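Regeln für die Simulation, Stand August

In den letzten Wochen habe ich bei uns endlich aufgeschrieben, was vorher nur mündlich galt: wann ein Durchlauf in der Simulation zählt, wie er abgelegt wird und was er über den echten Arm aussagt. Das Papier ist vier Seiten lang geworden und hängt jetzt im Projektordner von Tident. Weil mich schon mehrere Leute danach gefragt haben, kommt das Wesentliche auch in dieses Blog.

Der Anlass war banal. Wir hatten 3.853 simulierte Episoden auf der Platte und konnten bei einem guten Teil davon nicht mehr sagen, mit welcher Reibung sie gerechnet worden waren. Die Dateinamen gaben nichts her, die Konfigurationsdatei war überschrieben worden. Für ein Training reicht so etwas vielleicht noch. Für einen Vergleich zwischen zwei Reglerständen ist es wertlos, und genau den wollten wir machen.

Die erste Regel betrifft deshalb das Ablegen. Jede Episode bekommt ihre vollständige Konfiguration mit, also Startwert des Zufallsgenerators, Version des Simulators, Reibwerte, Massen, Zeitschritt und Greiferkraft. Kein Verweis auf eine Datei, die irgendwo anders liegt. Das kostet Speicherplatz, aber der ist billig. Wer eine Episode ohne Konfiguration ablegt, legt sie in den Ordner »unbrauchbar«. Den gibt es wirklich.

Die zweite Regel betrifft die Szene. Was im Arbeitsraum liegt, muss in der Objektliste stehen, auch wenn die Aufgabe es nicht berührt. Ein zweites Objekt am Rand der Tischfläche beeinflusst die Kollisionsprüfung und die Bahnplanung, und ein gelerntes Modell sieht es sowieso. Wir führen jetzt zwei Spalten, Zielobjekt und Beiobjekt, und beide werden mit Startlage eingetragen. Vorher stand in der Liste meistens nur das Ziel.

Die dritte Regel hat am meisten Streit ausgelöst. Sie legt fest, was »gegriffen« heißt. Bei Bradura, mit denen wir die Auswertung zusammen machen, galt ein Griff als gelungen, sobald beide Finger Kontakt meldeten. Bei uns musste das Objekt angehoben sein. Das sind zwei sehr verschiedene Zahlen. Geeinigt haben wir uns auf die strengere Fassung: beidseitiger Kontakt, kein Kontakt mehr zwischen Objekt und Tisch, und dieser Zustand muss über eine festgelegte Haltezeit bestehen. Ein einzelner Zeitschritt genügt nicht. Ein Standbild also auch nicht, selbst wenn der Abstand zum Tisch am Schatten gut abzulesen ist.
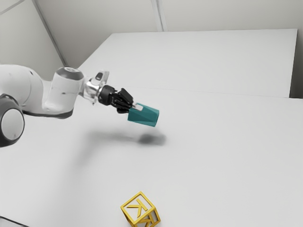 Ahmadpour hielt dagegen, die Haltezeit sei in der Simulation fast wertlos, solange niemand die Reibwerte am echten Greifer nachgemessen habe. Ein Block hänge mit einem großzügigen Reibwert beliebig lange zwischen zwei Fingern, in der Werkhalle rutsche er dann trotzdem. Man solle lieber den Reibwert absichtlich schlecht ansetzen und schauen, ab wann der Griff verloren geht.

Der Einwand ist berechtigt, und er steht inzwischen als eigener Absatz im Papier. Wir rechnen jede Griffstrategie mit drei Reibwerten, wobei der niedrigste bewusst unter dem liegt, was wir erwarten. Angegeben wird immer das schlechteste Ergebnis, die anderen beiden kommen in den Anhang. Die Haltezeit bleibt trotzdem drin — sie fängt die Fälle ab, in denen ein Objekt beim Anheben nur kurz mitgerissen wird.

Dann gibt es noch die Frage, wie viele Durchläufe eine Aussage braucht. Festgelegt sind jetzt 100 pro Objekt und Reibwert, mit vorher bestimmten Startwerten. Vorher bestimmt ist dabei der wichtige Teil. Wer nach einem schlechten Ergebnis neue Startwerte zieht, muss das ins Protokoll schreiben und beide Reihen abgeben. Abgebrochene Durchläufe zählen als Fehlschlag, auch wenn der Simulator abgestürzt ist. Die Absturzursache darf man daneben notieren, aus dem Nenner verschwinden sie nicht.

Zur Übertragung auf den echten Arm haben wir uns kurz gefasst. Ein Simulationsergebnis ersetzt keine Risikobeurteilung der Anlage. Kraft- und Geschwindigkeitsgrenzen werden an der echten Maschine geprüft, mit dem echten Greifer und dem echten Werkstück. Der erste Lauf nach jedem neuen Reglerstand geht mit reduzierter Geschwindigkeit, mit Zustimmtaster und ohne Personen im Arbeitsraum. Das galt bei uns ohnehin schon, nur stand es bisher in einem anderen Dokument, das die Leute aus der Simulation nicht kannten.

Offen ist im Moment vor allem die Darstellung. In unseren Berichten stehen gerenderte Bilder und Fotos aus der Halle nebeneinander, und bei kleinem Abdruck kann man sie verwechseln. Mein Vorschlag lautet, jede gerenderte Abbildung in der Bildunterschrift als Simulation zu kennzeichnen, mit Episodennummer. Wurden macht das in seinen Berichten seit Langem so, dort steht die Nummer sogar im Dateinamen.

Die alten Episoden gehe ich gerade durch. Was sich aus den Protokollen sicher zuordnen lässt, bekommt die Konfiguration nachgetragen, mit dem Vermerk »nachgetragen«. Der Rest wird neu gerechnet. Am Samstag läuft der erste Block über Nacht, danach trage ich die Reibwerte für den zweiten ein.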